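Diary > Staff pages > July

Woke before the alarm and resented it. Rain by seven, which at least spared me the question of watering the tomatoes. Toast, then the long bus, then Bitberg's side door, which has been sticking since spring and now needs a hip as well as a shoulder.

July was supposed to be the quiet month. I said so in June, out loud, in front of Beverley Hollis, and she has a memory like flypaper. So when the stores list came round this morning it had my initials beside nearly every line. Sort pucks. Find lids. Decide about bins. "Decide about bins" has been on that list longer than I have worked here.

I started with the pucks, being the cheerful end of the job. They are squat little cylinders and they roll, given any encouragement, straight under the heaviest cupboard in the building. I spent the better part of the morning on my stomach with a yardstick. Recovered: several pucks, a bus transfer, one glove, and a teaspoon I had accused Marjorie Sowerby of stealing. I put the teaspoon back in the drawer and have not mentioned it to her. There will be a time.

Marjorie, meanwhile, had views about the table. She holds that a table should have one thing on it at most, and preferably that thing should be tea. I hold that a table is where you put things so you can see what you own. We have been having this argument since she moved over from Entwistle and I believe we both look forward to it.
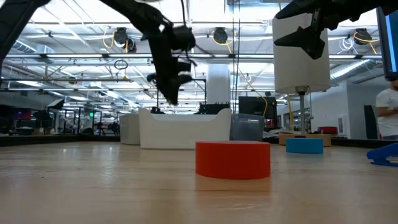 Stores and Workbench Team, Bitberg

I will say that the wood comes up nicely. You get the ceiling lights back in it in long pale streaks, and the red-orange puck has a faint twin underneath. The blue one is smaller and ended up farther back, by the base of the pole with the white cylinder on top. Marjorie says the two of them look like a board game that has lost its board. I said that described most of my career and she went to put the kettle on.

The big white bin stays. I have decided, and I have written DECIDED on the list with a line under it. It has that wavy rim that makes it look as if it came from a better sort of bathroom, and it holds more than anything else we have. Beverley would like it replaced with a second gray one, for the sake of matching. The gray one is see-through, more or less, so the whole world can watch you fail to tidy it. One of those is enough for any team.

As for the curved blue plastic thing at the right-hand end of the table, I have asked everybody. Beverley thinks it is a clip. Marjorie thinks it is a holder. The man from Brullitz, who only came in to read the meter, turned it over twice and said it was "off something," and I have seldom heard a safer opinion. I have written it down as Misc. (blue).

Lunch was soup, brought from home, lid not quite on. My bag now smells of leeks and will do so until fall.

Afternoon given over to labels. Jekach sells them in rolls of 1000, so naturally we have 1000, and I got through 23 before the pen gave out. My handwriting starts off like a schoolteacher's and by the last few you would think I'd done them on the bus. Beverley asked whether they could all be redone in capitals. I told her I would give it some thought, and I did, for the whole length of the corridor.

Home a little after five. Rain had stopped, so the tomatoes were my problem again. Two are turning, the rest are green and smug. Marjorie phoned in the evening to ask if I had seen a teaspoon. I said the line was bad.

Tomorrow: lids.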